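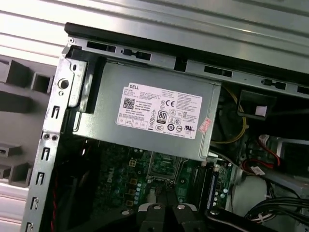
Which torque setting should the gripper use when it closes the CPU retention lever on a desktop board?

Start at the low-force profile and raise it one step at a time until the lever seats under its hook. Akotent kits ship with the limit set for memory modules, and a lever needs more.

Ticket 449, Akotent bench kit, two-arm version
Opened by: Ekaette Oyelaran, Boda
Assigned to: Nicanor Benítez
Status: waiting on customer

09:24 Oyelaran: Processor pick from the parts tray fails on the left arm. Fingers close, force reading rises, then the controller reports E52 (object lost). Right arm not tested. Firmware is the September release.

10:10 Benítez: E52 means the finger gap fell below the stored part width after contact. Please check that the processor lies flat in its nest before the approach. A tilted part gives a short grip on one edge. Also send the grip log.

10:41 Oyelaran: Log attached. Width at contact is correct, then drops.

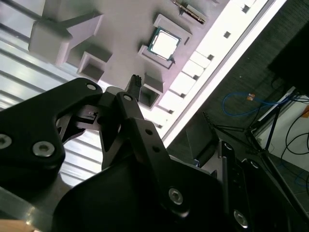 The approach height is the one from the Pirnero sample program, unchanged. I re-taught the pick point twice with the same result.

11:15 Benítez: The sample program assumes the older tray, which has shallower pockets. Lower the approach by 4 mm and set the sample window to 4000 ms so the force reading can settle. Do not raise the grip force on the heat spreader.

13:02 Oyelaran: Height changed. E52 cleared on the left arm. Window left at default for now.

13:20 Benítez: Set the window as well, then repeat on the right arm and post both logs. Salamatu Yusuf will correct the tray note in the manual.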